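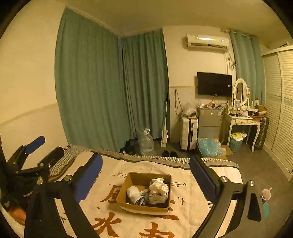 Yasir Bugti told me, before I'd even got my notebook out, that I was asking about the wrong half of the walk. People plan for the climb, he said, and it's the way down to the hot pool at Plarard that makes them miserable, so if I only talked to them at the top I'd get a lot of happy answers and learn very little.

Figure 2. Open cardboard box on a cream blanket printed with large orange-brown characters.

4.2 What walkers said on the way down

I took his advice, and I'm glad I did. Of the 70 people who agreed to talk to me on the Mengal path, 26 were caught on the descent, most of them sitting on the flat stones just past the second stream. I hadn't planned it that way (my first sheet of questions was written for the viewpoint, with a lot of fuss over which peaks they could name) and I ended up crossing out nearly half of it with a borrowed pencil.

The first thing I noticed was how differently people talked about distance. At the viewpoint they'd tell me the path was "not far" or "a nice stretch". Going down, the same path became very long indeed, and several walkers were sure the signs were wrong. I checked the signs against the map twice and they seemed fine to me, though the one at the Stenik turning does face slightly the wrong way, and I can see how you'd read it as pointing into the gorge. Usman Malik reckoned it had been like that for years. Babar Tarar thought it had been knocked round in March, when the snow came off the slope above it. I never settled that, and for this section it doesn't matter much.

Shoes came up far more than I expected. I'd put in a single question on them, right at the end, and people would start answering it before I'd asked! Those in soft trainers complained about the loose gravel, as you'd guess, but the ones in stiff new boots were every bit as fed up, and they were crosser about it too, having paid for the boots. The happiest feet I met belonged to people in old boots who had walked something hilly that same season. I did wonder if this was really a question of practice and not footwear at all — I come back to it in section 5.

Then there's the pool itself. I'd assumed that a warm soak at the bottom would pull people down the hill in a good mood, and for some it did. But ten of the walkers I met on the descent hadn't known there was a pool, and three had heard of it and thought it was closed. The Stillero guesthouse keeps a leaflet about it by the door, which is lovely if you're staying there and no use at all if you've come up on the morning bus. Naveed Rajput suggested a second board at the top, next to the bench, where everyone stops for a drink anyway. I think that's sensible, and it would be cheap.

One more thing, and I'm less sure how to write it up. Quite a few walkers went quiet in the beech wood, in the last part before the pool, and told me afterwards that this had been their favourite bit. None of them had mentioned it as a reason for coming. Naveed Hashmi, reading an early draft, wanted me to give it a proper category, and I've resisted so far. My sheet had boxes for views, exercise, company and bathing, and I didn't want to add a box after the answers were in. So those remarks sit under "other", along with a man who had come up to look for ferns.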